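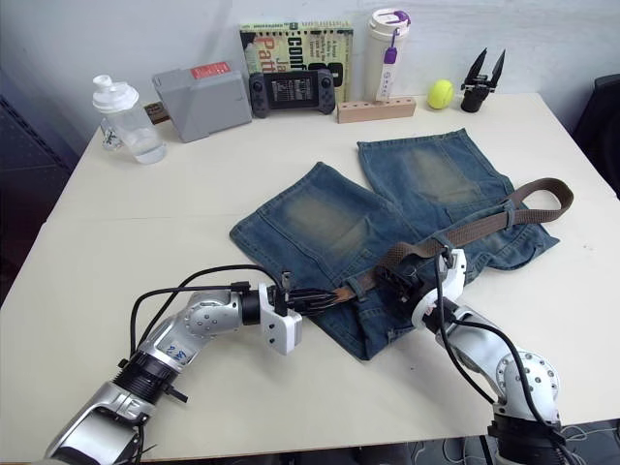 Can I get money back on an extended service contract if I sell the car early?

tanwagon
Posted 26/01/2024

I bought a used Fandell wagon from Kesholm Motors and the finance office added a service contract from a company called Bakisel. It was rolled into the loan. I sold the car privately last week and paid off the loan with the money from the sale. The contract still has a lot of time left on it. The buyer didn't want it transferred. Kesholm told me on the phone that it is "non-refundable after 30 days" and that I should have read the paperwork. Is that true, or am I owed part of it? I never made a claim.

2 answers

parts_counter_guy

You are probably owed part of it. Most service contracts can be canceled at any time, and what changes after the first 30 days is how much you get. Inside that window many of them pay back the full price if there were no claims. After it they pay back the unused part, usually figured by time or by miles, whichever gives you less, minus a cancellation fee.

Find the contract itself. The sales agreement and the loan papers won't tell you. It should be a separate booklet or a few stapled pages with Bakisel's name on it, and near the back there will be a section called Cancellation or Termination. If you can't find it, call the number for claims and ask them to email you a copy. They will want the VIN and maybe the contract number.

Then do this:

Write a short cancellation request. Put in your name, the VIN, the contract number, the date of sale and the odometer reading on that date. Say you are canceling because the vehicle was sold.

Attach a copy of the bill of sale or the title transfer, something that shows the mileage.

Attach the payoff letter from your lender. This matters a lot. If they think there is still a loan, the refund goes to the bank and you have to chase it from there.

Send it to the dealer and to Bakisel at the same time. A lot of contracts say you have to go through the selling dealer, but sending it to both gives you a date that the dealer can't argue with. Use certified mail or at least email with attachments. A phone call doesn't count as notice in most of these contracts.

On mine the fee was small and I got a check for $234. It took 8 weeks and I had to call twice. The dealer part is the slow part, as they hold their share of the price (the markup) and have to send that portion back themselves. The contract company only has what it was paid.

If Kesholm keeps saying no after you have sent the letter, ask them to point to the line in the contract that says so. If they can't, file a complaint with whatever office handles service contracts in your state. In some states it's the insurance department and in others it's the attorney general or a consumer office. The forms are online and don't cost anything.

One more thing. Check if you also bought gap coverage or a tire and wheel plan in the same sitting. They get sold together, and they are separate contracts with their own cancellation terms, so each one needs its own letter.

nutsugah_road

I had the same thing with a Bakisel plan but a different dealer. They told me no and I let it go. Sounds like I shouldn't have. I think there's a time limit for asking once you sell so don't wait.

Also the transfer option might still be worth something. Some buyers change their mind when they see what a transmission costs.

Comments

tanwagon

Thanks to both of you. Found the booklet. It was with the owner's papers I kept after the sale. The cancellation page says I can cancel at any time in writing and that after 30 days the refund is "pro rata based on the greater of days in force or miles driven," less a fee. So Kesholm was reading me half of it. Sending the letter today.

I did have gap too. I would not have thought to look.

parts_counter_guy

Good. That wording means they work out what share of the term is used up and what share of the miles is used up, and charge you for the bigger one. Do the math yourself before the check comes so you know what to expect. Count miles from the reading on the day you bought the contract. I have seen them count from zero on used cars, and that makes the refund look a lot smaller.

tanwagon

Update from April. The check from Bakisel came first and the dealer's portion came later as a second check. The total was close to what I worked out. The gap refund is still pending with the lender.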